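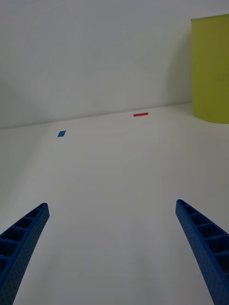
Folie 1: Blick der Handgelenkkamera auf den Tisch, beide Greiferfinger offen, hinten die rote und die blaue Klebemarke.

Sprechernotizen: Vormachen statt programmieren — von Hand führen und fernsteuern

Folie 1, Einstieg
Bild stehen lassen, bis alle sitzen. Dann gleich damit anfangen: Mehr bekommt das Modell von dieser Kamera nicht zu sehen. Zwei Finger, Tischfläche, Wand, rechts ein gelbgrüner Zylinder am Rand. Wer eine Aufgabe vormacht, steht daneben und sieht den ganzen Raum. Dieser Unterschied zieht sich durch den Vortrag.
Kurz auf die beiden Marken zeigen. Rot liegt weiter hinten, kurz vor der Wand, Blau weiter links und etwas näher. Im Kamerabild sind beide klein. Auf die Finger kommen wir bei Folie 5 zurück.

Folie 2, Worum es geht
Projekt Gratholm, Teilaufgabe Greifen und Ablegen auf dem Tisch. Der Arm soll ein Teil aufnehmen und an einer Marke absetzen. Die Bahn wird nicht programmiert, sie wird aus Vorführungen gelernt.
2 Wege, eine Vorführung aufzunehmen:
Handführen. Der Arm ist nachgiebig geschaltet, eine Person fasst ihn an und bewegt ihn durch die Aufgabe.
Fernsteuern. Die Person sitzt am Bedienarm, der Greiferarm folgt.
Wer im Publikum schon einmal einen Arm von Hand geführt hat, Handzeichen. Je nach Antwort Folie 3 kürzen.

Folie 3, Handführen
Vorteil zuerst: Man spürt den Kontakt. Wenn der Greifer auf dem Tisch aufsetzt, merkt man das in der Hand und lässt nach. Neue Leute kommen nach einer kurzen Einweisung zurecht.
Dann die Nachteile. Die eigene Hand gerät ins Kamerabild. Bei uns war das in den ersten Aufnahmen fast durchgehend so, meist von rechts kommend. Im späteren Betrieb ist dort keine Hand, und das Modell hatte sich zum Teil darauf verlassen. Wir haben die Griffposition am Arm weiter nach hinten verlegt und alle frühen Aufnahmen verworfen.
Zweiter Punkt: Die Gelenke werden beim Führen anders belastet als im Betrieb. Die aufgezeichneten Momente sind deshalb nicht brauchbar, die Positionen schon. In Gratholm speichern wir beim Handführen nur noch Positionen und Greiferöffnung.
Dritter Punkt, falls gefragt wird: Den Greifer muss man trotzdem irgendwie schließen. Wir haben einen Fußtaster. Der Taster am Arm hat beim Drücken jedes Mal einen kleinen Ruck in die Bahn gebracht.

Folie 4, Fernsteuern
Bedienarm Kirker, selbst gebaut, gleiche Gelenkfolge wie der Greiferarm. Keine Kraftrückmeldung. Das muss man klar sagen, es wird immer gefragt.
Die ersten Vorführungen einer neuen Person sind langsam und eckig. Vor dem Ablegen stockt die Bewegung, weil man den Abstand zum Tisch nicht einschätzen kann. Das Modell lernt das Stocken mit. Wir lassen neue Personen deshalb erst üben, ohne aufzuzeichnen.
Regel für die Blickrichtung: Wer fernsteuert, schaut auf das Bild der Handgelenkkamera. Direkte Sicht auf den Tisch nur beim Aufbauen. Das ist ungewohnt und anfangs mühsam, aber dann beruht jede Korrektur auf etwas, das auch in den Daten steht. Vorher gab es Aufnahmen, in denen der Arm scheinbar ohne Anlass die Richtung wechselte. Die Person hatte etwas gesehen, die Kamera nicht.
Hier zurück zu Folie 1 springen, falls Zeit ist, und fragen, wie weit die rote Marke wohl von den Fingerspitzen entfernt ist. Die Schätzungen gehen erfahrungsgemäß weit auseinander.

Folie 5, Greifer und Sichtfeld
Die Finger haben innen offene Taschen mit dünnen Querrippen dazwischen, wie eine Leiter. Sie sind kräftig blau. Die eine Marke ist ebenfalls blau, etwas heller. Der Vorschlag, die Marke auszutauschen, liegt auf dem Tisch. Wir haben sie bisher gelassen, um die alten Aufnahmen weiter verwenden zu können. Ich würde beim nächsten Aufbau eine andere Farbe nehmen.
Die Tischfläche ist weiß, die Wand fast ebenso hell. Die Kante dazwischen ist im Bild kaum zu erkennen. Für die Schätzung der Höhe über dem Tisch fehlt damit ein Anhaltspunkt. Einer Person am Bedienarm fällt das auf, sie wird vor der Wand vorsichtiger. In den Bahnen erkennt man es an der Geschwindigkeit im hinteren Bereich.
Offene Frage, ruhig so stellen: Struktur auf den Tisch kleben oder die Fläche so lassen, wie sie ist? In Gratholm gibt es dazu beide Meinungen. Ich habe mich noch nicht festgelegt.

Folie 6, Was wir aufgenommen haben
Rund 500 Vorführungen in dieser Phase, beide Verfahren zusammen. Die Aufteilung steht auf der Folie, nicht vorlesen.
4 Personen haben vorgeführt. Man kann die Bahnen den Personen zuordnen, auch ohne Beschriftung. Eine Person fährt immer in hohem Bogen, eine andere dicht über dem Tisch. Beides funktioniert. Gemischt gelernt ergab sich zunächst eine mittlere Höhe, bei der das gehaltene Teil am Zylinder anstieß. Seitdem geben wir die Anfahrt zum Ablegen vor und lassen den Rest frei.
Aussortiert wird direkt nach der Aufnahme, von der Person selbst. Kriterien stehen im Protokoll Jenden: Teil gefallen, Marke verfehlt, Pause mitten in der Bewegung. Ein zweiter Griffversuch ist kein Ausschlussgrund. Solche Aufnahmen behalten wir ausdrücklich, das Modell soll sehen, wie man nach einem Fehlgriff weitermacht.

Folie 7, Vergleich
Tabelle nur kurz zeigen. Aussage: Handführen geht schneller und gibt sauberere Kontakte. Fernsteuern gibt Kamerabilder, die zum Betrieb passen. Für das Ablegen an der Marke nehmen wir inzwischen nur noch Fernsteuern, für das Einstecken in die Aufnahme von Ramalho weiterhin Handführen. Ohne Kraftrückmeldung verkantet das Teil dort zu oft.
Wenn nach Kraftrückmeldung für Kirker gefragt wird: ist vorgesehen, Umbau nach jetzigem Stand im Oktober. Keine Zusagen machen.

Folie 8, Ablauf einer Sitzung
Nur zeigen, wenn noch Zeit ist. Sonst überspringen und auf das Handout verweisen.
Kamera prüfen, Finger müssen auf beiden Seiten ins Bild ragen.
Marken prüfen, nichts darf sich an den Ecken lösen.
Licht einschalten und warten, danach nicht mehr verstellen.
Startposition anfahren, Greifer öffnen.
Aufnahme starten, erst dann bewegen.
Nach der Aufnahme bewerten, dann das Teil neu hinlegen. In dieser Reihenfolge, sonst wird das Bewerten vergessen.

Folie 9, Fragen
Folie 1 wieder auflegen. Kontaktadresse steht unten auf dem Handout. Falls nach den Daten gefragt wird: Weitergabe ist noch nicht geklärt, Adresse notieren und später melden.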